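# Atora 200 home cinema projector screen

The Atora 200 is a fixed-frame screen for rooms where films are the main use. It is made by Brullell and sold in the UK through Ghumman. The viewing surface is matt white with a gain of 1.0, stretched over an aluminium frame with a black velvet border. The image width is 200 cm in a 2.35:1 ratio, so widescreen films fill the surface and 16:9 material is shown with bars at the sides. 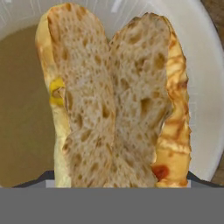
The surface is tensioned by rods along all four edges. Fit the long rods first, then the short ones, and work from the middle of each side towards the corners. Two people are needed for assembly. Small creases from the shipping tube normally drop out within 5 days at room temperature - do not iron them or use a hairdryer.

## Specification

- Frame depth: 5 cm
- Net weight: 13 kg
- Wall brackets: 2, sliding
- Surface: matt white PVC, black backed
- Warranty: 2 years

The perforated version, sold as the Atora 200 P, allows a centre speaker to be placed behind the surface. Leave a gap of at least 13 cm between the speaker and the screen. Some light is lost through the holes, and with older projectors this can be noticeable in dark films. 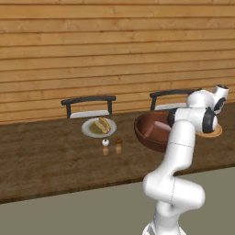

Daniyal Kiani wrote that the black border hid the slight overspill from his projector, but that the sliding brackets were stiff and he had to loosen them before the frame would sit level. Brackets supplied since December have a longer slot. The earlier type can be exchanged through Ghumman on proof of purchase.

## Compatibility

The screen suits standard and long throw projectors. Ultra short throw models need a flatter surface and should be paired with the Gosex panel, listed separately. Ceiling mounts and projector cables are not included.

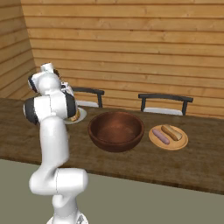
*White robotic arm and long wooden dining table.*

Clean with a dry microfibre cloth only. Replacement rods and border sections are stocked; quote the number on the lower frame rail when ordering.

Page revised August 23, 2022 - Essam Slaoui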